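**Ticket 1468 - left and right grippers don't close at the same rate on thin cloth**

Status: open, waiting on parts
Opened: Thursday, July 15, 2021
Kit: hand-held pair, yellow fingers, Gidisier controller, firmware 8

Hello all, and thank you for being so patient with me while I got this written up. I've been comparing the Pawlak fingers with the older Prukura ones on folded clothes, and I keep running into the same fault, so I thought it best to put everything in one place before I forget half of it.

What happens is that both grippers are squeezed together, the left one shuts nicely, and the right one lags behind and then catches up with a little jump. On a thick blanket you would hardly notice. On a thin top it matters a good deal, as the cloth has slid off one finger by the time the other arrives.

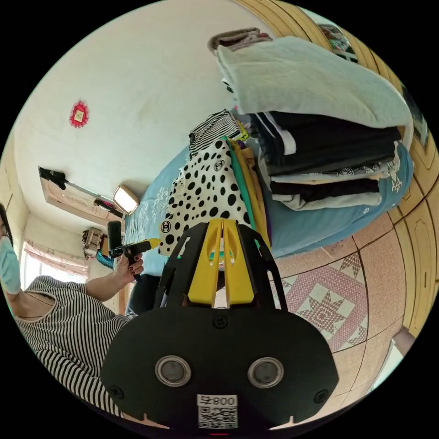

Jamham Hand Tools Group - Gripper Trials

I began with the dull things, as one should. I swapped the 2 trigger springs over, left to right, and the lag stayed with the right-hand unit. I re-ran the zeroing with the fingers fully open and then fully shut. The closed reading came back as 104 on the right, well off what the left one gives, and it gave me 104 again after a restart, so at least it is wrong in a steady sort of way!

Next I put the Prukura fingers on the right-hand unit and left everything else alone. Same lag, same jump. That pleased me rather a lot, as I'd been ready to blame the Pawlak set and I like them very much - they get under a folded edge far more easily, and they don't pinch up the layer beneath nearly as often.

For anyone joining in, the test is a simple one. Garment flat on the bedspread, folded stack alongside, both hands closing on the near edge, lift, put down, repeat. Please don't pull the cloth tight first, it hides the fault.

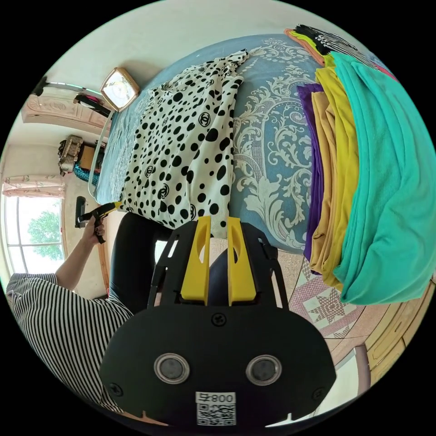 **Can I carry on using the right-hand unit while this is open?**

For thick items such as blankets and heavy jumpers, by all means, but please keep it off thin cloth and put the ticket number in your notes so we can set those runs aside later.

Update, same afternoon: I took the cover off and found the finger slide a bit gritty towards the closed end. I cleaned it and put a very small amount of dry lubricant on. The jump is gentler now, though the lag is still there and the closed reading hasn't moved. My feeling is that the position sensor has shifted on its bracket - we had one do much the same back in March, and a new bracket put it right.

Bracket requested from stores. Once it's in I'll zero the unit again and repeat the thin-cloth test with both sets of fingers. If anybody has a spare in a drawer, I'd be ever so grateful.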